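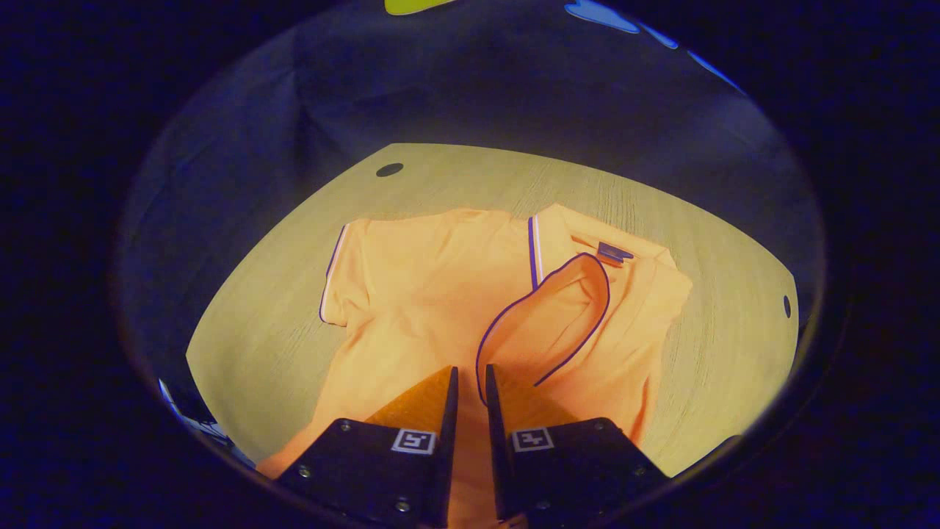 Polo on the table, fingers over the front, collar up. Wrist view.

Polo shirts: do you bin the ones where the collar flips?

kettleandcog
Bit of a ramble, sorry. I'm doing shirt folding with the hand-held gripper (two fingers, tag on each, fisheye on top) and I'm 303 demos in. T-shirts are lovely. Polos are driving me up the wall. The orange one I've posted has the navy edging round the collar, and the collar likes to flip up and fold over on itself into a sort of big floppy loop. I never know whether to flatten it before I press record or leave it and make sorting the collar part of the demo.

So far I've left it. That means my polo demos run to 15 or 16 seconds and the T-shirt ones are much shorter, and I'm worried the policy will just learn to fiddle with collars forever. What does everyone else do?

marl_pit
Leave it in! A flipped collar is what it'll meet in real life. If you tidy up first then you've done the hard bit for it, and it'll sit there baffled the first time a shirt comes out of the basket looking like that.

Tanner Sutherland
I'd go the other way, at least to begin with. When I did towels and shirts for the Witivville set I had 74 demos with messy starts mixed in from day one and the thing dithered horribly. I pulled them out, trained on the flat ones, then fed the messy ones back in a few at a time. Much happier. It does need a decent pile of flat ones first, mind.

marl_pit
But you changed your camera mount in the middle of that, didn't you? I remember the thread. Could have been that as much as the collars.

Tanner Sutherland
I did, yes, fair. The flat-only run was before the mount change though, and it was already better. I'm not saying it's proof.

kettleandcog
Hmm. What about splitting it, so "sort the collar" is one task and "fold the shirt" is another? I could cut the long ones in two without recording anything again, I think.

oddsocks_b
We do that with the Kassa tool and it works fine as long as you're strict about where one stops and the next starts. Ours is: collar lying flat AND both fingers open and clear of the cloth. If you let go halfway through a movement the cut is useless.

Different question, does your backdrop stay the same all the way through? I can see dark blue cloth behind the table and a few brighter bits of blue and a yellowy green thing along the top. I'd move things about between batches or you'll end up with a policy that only folds in your house.

kettleandcog
Backdrop's the same for all of them, guilty. I've been swapping the shirts and never the room. I'll shift the table on Tuesday and do a batch facing the other way.

marl_pit
Swap the table top too if you can. Pale wood every single time is asking for it. I threw an old bedsheet over mine and got a surprising amount out of that.

pemberwick
Not convinced by the sheet, cloth on cloth is a different job. The fingers catch both layers and you spend the whole demo letting go of the sheet. I'd use a big bit of card.

marl_pit
Tape the sheet down tight and it's fine! Mine hardly ever catches.

pemberwick
"Hardly ever" is a lot of spoiled demos by the time you're past a few hundred, but each to their own.

kettleandcog
Right, plan is: cut the collar ones in two using oddsocks' rule, train the fold on flat starts like Tanner says, and put the messy ones back in after. Card on the table for the next lot. Does anybody have a script for the cutting, or is it all by hand? I've got the Varitz exporter but it only seems to trim the ends.

oddsocks_b
By hand, I'm afraid. I'll dig out my spreadsheet layout and send it over tonight.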